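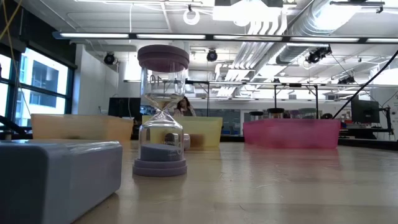 The lavender timer, marked 10, with the bins behind it.

August 29, 2024

Sorting small items by color failed for me in June. I had 27 of them in one drawer, and the blues took over. This time I sorted by size and by whether the thing can leak.

Rules as they stand: glass and liquids upright, lids checked first. Blocks and cubes go in the low bins. Anything over 15 cm stays on the shelf.

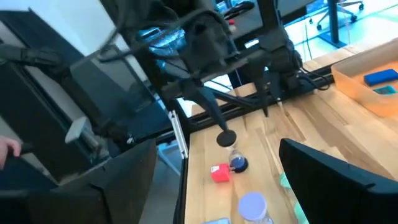

Small bottle on its side next to the red cube. Orange bin at the back.

Translucent bins are worth the slightly higher price. A shape shows through the wall, so I skip the lid labels. Kelly Catterall prefers opaque Cuvo boxes and an index card, and her drawers do look better than mine.
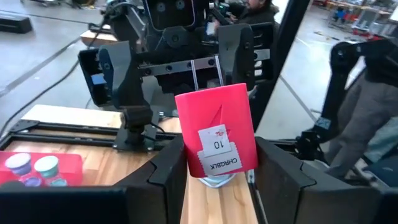

Labels go on the item itself, low down, one per item. Paper ones tear at the perforation, and I have replaced four so far. Next is the cable drawer, which needs deeper bins.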